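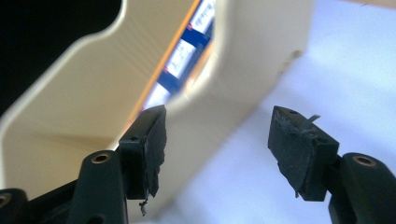 Media, Platforms and Public Debate
Handout 5: Reading a platform label as a text

Purpose of the session

These notes cover the short labels that platforms attach to political posts during a campaign. The reading pack deals with the law on this subject. The handout deals with wording: what a label claims, what it leaves open, and how a reader is likely to take it. Bring the Drevby case to the seminar, as most of the discussion will rest on it.

1. Terms

Label: any text added by the platform to a post, in a place the author of the post cannot edit.

Context note: a label that adds information without giving a verdict.

Verdict label: a label that rates a claim, for instance as false, misleading or unproven.

Source line: the part of a label that says where its information comes from. It may be a link, a name or a general phrase such as "experts say".

The line between a context note and a verdict label is less firm than the definitions suggest. A note placed under a post is read as a comment on it. If the note says that an official report "found no evidence" of something, most readers will treat the post as rated, whatever the platform calls the note.

2. Scope

A label answers a claim. The first step in any analysis is to write out the claim in the post and the claim in the label as two separate sentences, then compare them. Three kinds of mismatch come up often.

Narrowing. The post makes a broad claim and the label answers a small part of it. The label may be accurate and still leave the main point untouched.

Widening. The post makes a careful claim and the label answers a stronger one that the author did not make.

Shift of subject. The post is about conduct and the label is about outcome, or the reverse. Whether an official acted properly and whether the act changed a decision are separate questions. Evidence on one does not settle the other.

3. Selection from a source

Labels usually quote one line from a long document. Points to check:

Does the quoted line come from the findings, the summary or a dissenting section?
Are words left out, and does their absence change the sense?
Does the same document contain findings that point the other way?
Who wrote the document, and does the label describe its authors in a way that lends weight to the quotation?

The last point is easy to miss. Describing a report as the work of one party's own members tells the reader that it goes against the interest of its authors. This may be fair. It is still an argument, made by means of an adjective, and should be recorded as one in your notes.

4. Case: the Drevby harbour lease

Drevby council voted in March to lease the old harbour site to Lemolik, a storage firm. A post on the platform Notero stated that a councillor's brother had been paid by Lemolik before the vote and that the council had "looked the other way". The post was shared widely in the town. Notero added this label:

"A council review found that the lease was awarded in line with procurement rules."

The review runs to 22 pages. The sentence behind the label is on page 6. On page 2 the review confirms that the payments were made, and says that the councillor should have declared them. The label mentions neither point.

Apply section 2 first. The post makes two claims: that payments were made, and that the council failed to act on them. The label answers a third, on procurement rules. This is a shift of subject. Under section 3, the quotation is accurate and comes from the findings, but a finding in the same document supports the first claim in the post.

Note what does not follow. The review does not say that the payments affected the vote, and the post is careless in suggesting that the council as a whole knew of them – the review is silent on this. A poor label does not make the labelled post correct. Both texts should be marked against the source.

The local paper, the Gumede, printed the label in full as a news item and did not link to the review. Its readers therefore had the platform's selection without the means to check it.

5. Limits of the method

Comparing texts shows what was selected. It does not show why. Bias, haste, a character limit and a fixed template can all produce the same sentence. Claims about motive need other evidence, such as internal guidance or a pattern across many labels. A pattern also needs a fair sample: labels picked for being bad will show that labels are bad.

6. Written task

Choose one label attached to a political post in any country. Write out both claims as in section 2, find the source document, and list what the label uses and what it omits. Redraft the label at the same length. Attach the post, the original label and the relevant pages of the source.

Due 17 October 2026. Late work is covered by the course rules.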